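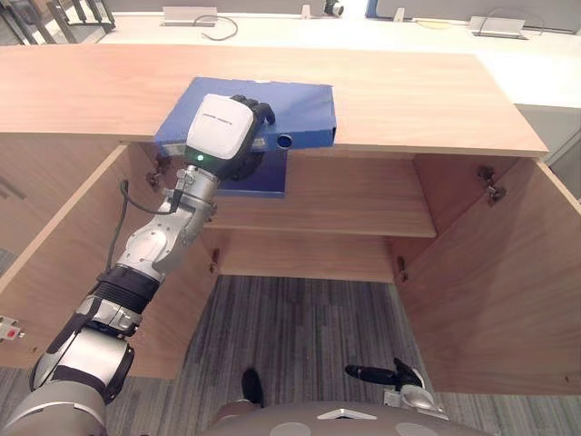

The blue box had been in the office longer than Nadja Koller had, and she had been there for 30 years. On her last Friday she decided to find out what was in it.

She had most of the afternoon. Her own things already sat by the elevator in a tote bag, and the cake was not until four. What remained was the cabinet, the pale wooden one with the double doors, which had come with the lease and had never closed properly in damp weather.

"Leave it for Jonas," said Hideaki Ueda from his desk. "He's getting your job. He should get your cabinet."

"He'll put it in the basement."

"That's what I would do."

Jonas Hofstetter was 26 weeks out of college when they hired him in March, and he still wore a tie. He came over when he heard his name.

"What goes in the cabinet?" he asked.

"Sulia accounts on the shelf. Binders on top if you're still using them. Nothing underneath, because the cleaners hit it with the vacuum."

He wrote this down. Nadja was a little sorry to be leaving him.

The box had no label. She remembered Aníbal Bragança carrying it in, back when the firm was called Kornen and sold parts for looms. He had said it was the Fiadzo business and that it should be kept. Then he had retired, and every new manager asked what the box was, and she told each of them it was the Fiadzo business and that it should be kept. They had all nodded.

She hooked a finger in the round hole and felt the weight of it. Then she took it to her desk and opened the lid.

It was full of letters. They were all from a man named Myroslav Antoniuk, who had ordered one loom in the first year of the company and paid for it over time. The price was 1,352 and he had sent it in small amounts, each with a page or two in careful handwriting. The first letters were about the loom. The belt slipped. The belt was better now. Later ones were about his daughter's wedding, a bad winter, a dog called Nunus that had learned to open the gate. In one he asked how Aníbal's knee was, so Aníbal must have written back.

Nadja read for over an hour. Hideaki brought her a coffee and went away again.

The last letter had the final payment noted at the top. Antoniuk wrote that he supposed there was no reason to write now that the account was settled, but he would be at home on 14th July for his birthday, when he would be 70, and there would be food if anyone from the company was passing.

Nothing in the box said whether anyone had gone.

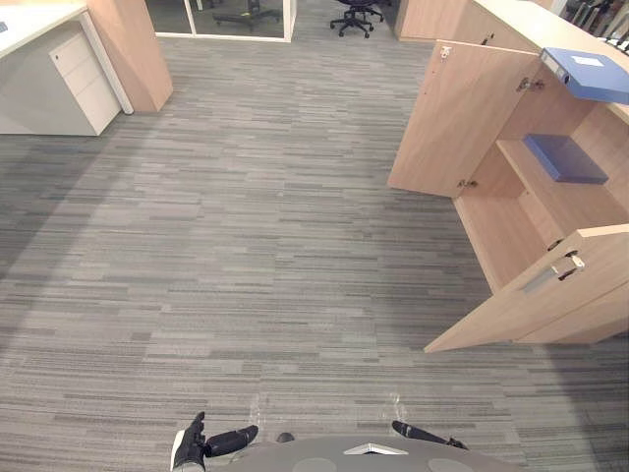
At ten to four Jonas stood with his notebook and looked at the shelf.

"And the blue one?" he said. "Does that stay?"

"It stays."

"What should I say it is? If somebody asks."

She thought about telling him to read it. He would, too, that same evening, with his tie on, and he would probably make an index.

"It's the Fiadzo business," she said. "It should be kept."

Jonas nodded and wrote it down. From the kitchen Hideaki called that there were only 2 clean forks, so they had better come now.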